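Folding and Putting Away Printed Fabric and Felt Covers

Slippery printed cloth is harder to fold than plain cotton. It slides off itself, the edges drift, and by the time you reach the last fold the stack is a lump. I handle a lot of it for the Clalleck sewing room, where the shelves hold loose yardage, table covers and dresses waiting for hems. The method below works for all of them.

What you need

- a flat surface at least as wide as the folded piece
- a matte cloth to cover that surface
- a few sheets of plain tissue
- a soft clothes brush

Step 1. Cover the surface

Lay a matte cloth over the table, trunk or cabinet top before you start. Felt is good, and so is an old blanket. Smooth fabric grips a dull surface and stays where you put it, while on bare varnish it will creep toward the edge. I use red because most of what I fold is orange, yellow or navy, and stray threads show up. Let the cover hang over the edge a little. It doesn't have to be square.

Step 2. Look over the print

Open the piece and find out which way the pattern runs. Large florals often have stems that point one way, and you want the tops of the flowers facing up when the piece is on the shelf. If you are sitting down, spread one section at a time over your knee and smooth it with your palm from the middle outward. Check for pulled threads and pins while you do this.

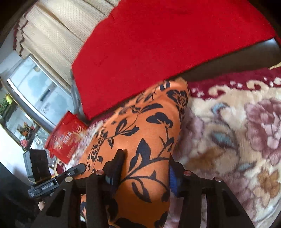
Brush off lint as you go, always in the same direction. Short, light strokes are enough. Don't press hard on a dark part of the print, as some inks leave a shiny mark when rubbed.

Step 3. Gather, then shake out

Bunch the cloth loosely in both hands, lift it, and let it drop once. This loosens the small creases left from the last time it was folded. Deep folds need steam, and that should be done before you go any further. Use a low setting on the wrong side of the cloth and give it ten minutes to cool.
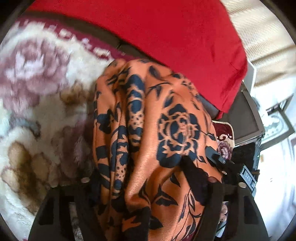
Chibuzor Garba wrote in to say that he skips the shake and rolls everything on a cardboard tube instead. He finds that a rolled piece keeps its surface better through the winter, and that only the outer turn needs brushing in spring. His tubes come from the Mercado fabric counter, which gives them away if you ask before closing.

Rolling is fine if you have the depth for it. My shelves are shallow, so I fold.

Step 4. Fold in thirds

Bring one long side to the middle, then the other over it. Put a sheet of tissue along each fold line. Turn the ends in the same way - thirds again, never halves, so that no crease lands on the center of a flower. Keep your hands flat and move slowly.

Step 5. Put away the cover

Do this last. Brush the felt, fold it once and lay it on top of the stack. It keeps dust off the print and it is there when you need it next. Don't put anything heavy on it.

Refold everything each November and shift the fold lines by the width of a hand.

Questions about storage: write to Octavio Lozano through the contact page.

Contact | Copyright Clalleck Sewing Room | Back to top

We use cookies to remember your settings. By continuing to use this site you accept our cookie policy. OK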